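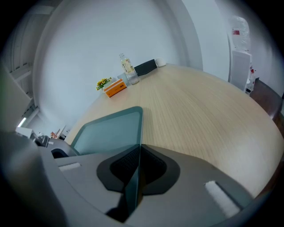 Vue de la caméra poignet, table ovale, doigt levé.

Ticket Kultik, suivi de vendredi

Bon, je rouvre le ticket ! Ma politique entraînée sur 3 000 démos de la salle Bouzid rate toujours les verres transparents, alors que le script d'éval de Testthorpe tourne sans erreur. J'ai d'abord accusé la calibration fisheye (refaite deux fois, aucun changement).

En fouillant les logs, je trouve 807 épisodes où l'horodatage de la pince est décalé de 3 images par rapport à la vidéo. Le doigt se ferme trop tôt, et le modèle apprend ça très bien...

Je les ai retirés et j'ai relancé l'entraînement, 4 000 pas pour commencer. La perte descend mieux, mais je n'ai pas encore testé sur le bras. Quelqu'un à Emham a déjà vu ce décalage ? Je laisse le ticket ouvert.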